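About Plarneck

Packing for the first months
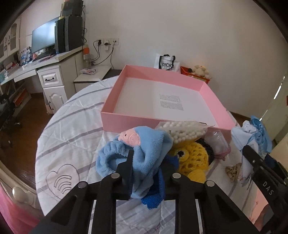

Plarneck prepares gift sets and starter boxes for families with a newborn. The company was established as a mail service in Carkero and now operates from two workrooms on Bakalis Street, where every order is sorted, folded and packed by hand.

Our sets combine baby clothes, soft blankets, basic care items such as cotton balls, and crocheted toys. The toys are made by home crocheters who work from our own patterns. Each pattern is tried by at least 2 makers before it is added to the catalog. Clothes are grouped by size and may be tied with ribbon at the customer's request.

Last year the company sent out 1563 boxes. Most were ordered by relatives and by employers - the latter usually for staff going on parental leave. A standard set holds 12 items, and larger sets can be arranged for twins.

Families may also use our Durnex service, under which outgrown clothing and blankets in good condition are returned to us, washed, mended where needed and passed on to local family shelters. Toys and opened care items cannot be accepted. A prepaid label is included on request.

The company employs a staff of about 20, with additional packers in November and December. Applications from crocheters are welcome throughout the year and should include one finished piece, which will be returned.

Orders received before noon are packed the same day. Visits to the workrooms are by appointment only.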